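Notebook, paper testing bench
Tuesday, 24-hour readings on the Widdale sheets

Took the Widdale sheets out of the conditioning cabinet at 9:15 and started with the weights. All the strips had settled overnight. Last reading and the one before it agree to the last digit the balance shows, so I am treating them as conditioned and not waiting another day.

Background, so this entry can be read without the earlier ones. The ledger is dated 1883 on the spine label. Paper is machine-made, cream, with blue feint ruling on both sides and a red cash column at the right. The text block is sound near the spine and brittle along the fore edge. The question from the bindery is whether the brittleness is acid from the size, acid from the boards, or plain wear from handling. Deacidification only makes sense for the first two.

Strips were cut from the blank leaves at the back, with permission. 20 strips in total, half parallel to the spine and half across it. Grain runs parallel to the spine, checked by wetting a corner offcut and watching which way it curled.

Cold extraction pH. Used the deionized water from the new carboy after boiling and cooling it under a cap. Blank read slightly low the first time. Rinsed the electrode, recalibrated with both buffers, and the blank came up where it should be. Fore edge extract is clearly more acidic than the gutter extract. Center of the leaf sits between the two but closer to the gutter. That gradient fits something coming in from outside the block - air, hands, or the shelf - better than it fits the size, which ought to be even across the sheet.

Spot test for alum was positive everywhere, edge and gutter alike. Expected for rosin-sized paper of this period. It does not separate the cases by itself.

Fold test. Hand folds only, since the fold tester is still out of service. Corner folded back and forth with light finger pressure until it parted. Gutter samples held past 5 double folds without cracking and I stopped there. Fore edge samples parted at the first or second. Cross-grain strips were worse than with-grain, as usual. Hand folding is not repeatable between operators, so please do not compare these with the Zaltwood numbers, which came off the machine.

Ink. The entries are in iron gall, brown at the edges of the heavier strokes. Bathophenanthroline strip gave a pink spot on the heavy strokes and nothing on the light ones. Any aqueous treatment will have to take that into account. The red column line bled a little in water and not at all in ethanol. Blue ruling held in both.

Tried two deacidification options on offcuts:
Calcium hydroxide bath, short. Brought the pH up well. Red line moved. Not usable on the written leaves unless the line is fixed first.
Magnesium oxide dispersion, Prondura, brushed on. Left a faint white bloom on the blue ruling, visible in raking light. Brushed off mostly once dry. pH rise smaller and patchy.

Neither one is good enough yet. Next attempt is the Prondura at half strength, sprayed in two passes with a full dry between them. The spray booth filter needs changing before that.

Berhe mending tissue arrived. Weighed one sheet against the old stock and it is roughly the same. Toned a piece with dilute acrylic and left it on the silicone release sheet to dry.

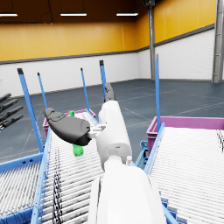
A remark from the bindery, penciled beside the pH results when the notebook came back after lunch: the gradient could also be the old shelf paper, which was brown kraft and wrapped over the fore edge for years, and it would be worth running an extract on a scrap of that before spending more of the blank leaves. Agreed. A piece is in the drawer with the boards.

To do:
Extract on the kraft wrapper, same water, same volume.
Change booth filter.
Second Prondura trial on offcuts only.
Ask when the fold tester is due back.
Return unused strips to the labeled envelope and log the count.

Cabinet left at the usual setpoint. Humidity chart changed at 4:40.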